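Re: [kalero-home] the stuff that doesn't live anywhere
From: Miyuki Hoshino
To: kalero-home list

Naveen, you wrote:

> I have a kitchen question for the group. We moved to Brernanport in
> March and I'm still tripping over the things that don't belong to any
> room. Cups that aren't part of a set, kids' blocks, the tray we bring
> out when people come over. I bought a 31 quart bin from Plivance and
> threw it all in, and now it's a bin of stuff I can't find. My wife
> says put it all back on the shelf. I say the shelf is how we got here.
> What do the rest of you do with the in-between things?
>
> Also, does anyone still line everything up first like Yuzuki used to
> tell us to? Or was that just for closets?
>
> Naveen Rastogi

Oh, I have opinions on this one! (Hinata is rolling her eyes at me from the couch as I type.)

Yes, I still line things up, and no, it was never just for closets. I picked it up from Yuzuki Kikuchi's posts back when this list was on the old server, and I've done it with the junk drawer, the bathroom cabinet, the craft stuff, and one very long afternoon with my mother's pantry. You clear a table, a low one if you've got it, and you set the things out in one row. One row! The minute you start a second row you're making piles, and piles are where I lose the whole evening.

Then leave it alone for a bit. I make tea. When I come back I can usually spot the things I was only keeping out of guilt. Last time it was a gravy boat from Yeon that I have used for gravy exactly never. It went to Yuto Yagi, who wanted it for pens, of all things.

About the bin: I'm with your wife on this, sorry. A deep bin is fine for blankets, but for small stuff you want something shallow, so you can see the bottom of it. I had one of those big Plivance ones too and what I liked best about it was the lid. Trays are better, even an ugly old cafeteria tray. If it doesn't fit on the tray it has to go live with its own kind, so odd cups go in with the regular cups even if they look silly there. Ours look very silly. You stop noticing after a week or so.

Blocks are the one place I break my own rule. They stay out. I've put Hinata's away for good I don't know how many times and they come right back, and she's way too old for them now and so am I, but there's always some cousin visiting, or I want something to prop a recipe card on. So a few blocks get to sit with the everyday things.

A couple of other bits while I'm at it. Do it in daylight if you can. Put something plain down under or behind the row (an old sheet, a piece of board, whatever's around) and the shapes show up so much better than on a busy tablecloth. And don't wash anything until you've decided to keep it. I once spent an hour scrubbing a pan and then gave it away at the curb!

Yuto, are you still running the swap table? I've got a box of lids with no bottoms and I'd love to see them reunited with somebody's bottoms. I can bring it by any time after 5.

Write back and tell us how the row goes, and be nice to the tray.

Miyuki 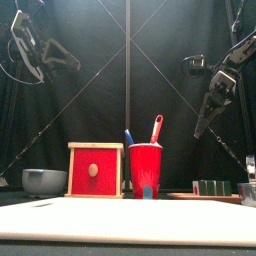
kalero-home Digest, Vol 70, Issue 259

P.S. One row across the middle, see? The red cup with the handles is just the kind of thing I mean by an odd cup, and the green blocks get to stay out with everything else. Hinata wants it on record that she'd have put them away.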